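Vorträge > Garten und Landschaft > Invasive Stauden > Sprechernotizen

Start Programm Vorträge Archiv Kontakt

Sprechernotizen: Japanischer Staudenknöterich am Grabenrand

Folie 1 — Ausgangslage
Bestand Putby, Nordseite des Grabens. Zwei getrennte Horste, dazwischen Brennnessel und Giersch. Herkunft vermutlich Erdaushub. Kurz auf das Rhizom eingehen: seitliche Ausbreitung mehrere Meter, Austrieb aus kleinen Stücken möglich. Deshalb kein Fräsen, kein Mulcher.

Folie 2 — Verfahren
Vergleich der Flächen Wultar und Grimau. Wultar: Schnitt bodennah, 5 Durchgänge pro Saison, Schnittgut auf Folie getrocknet. Grimau: Aushub mit Siebung, Restmaterial zur Deponie. Kosten nur auf Nachfrage nennen.

Folie 3 — Ergebnis
Wultar: im Februar 29 markierte Triebbasen, Markierung mit Stahlstiften. Im zweiten Jahr deutlich dünnere Halme, aber kein Ausfall des Bestands. Grimau: Neuaustrieb nur an der Böschungskante — dort war der Bagger nicht tief genug.

Folie 4 — Nachpflanzung
Bakker liefert wurzelnackte Weiden, Pflanzung erst nach Laubfall. Dicht setzen, Beschattung bremst den Knöterich, ersetzt aber den Schnitt nicht. Rohrglanzgras als Untersaat erwähnen, Saatstärke steht im Handzettel.

Schluss: Kompostierung im Hausgarten ausdrücklich ablehnen. Danach Fragen.

2 Kommentare Teilen
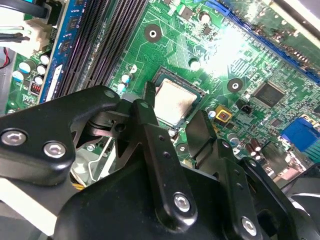
Nachtrag zu Folie 2: Werkzeug und Stiefel vor dem Wechsel der Fläche abbürsten, Erdreste bleiben am Standort.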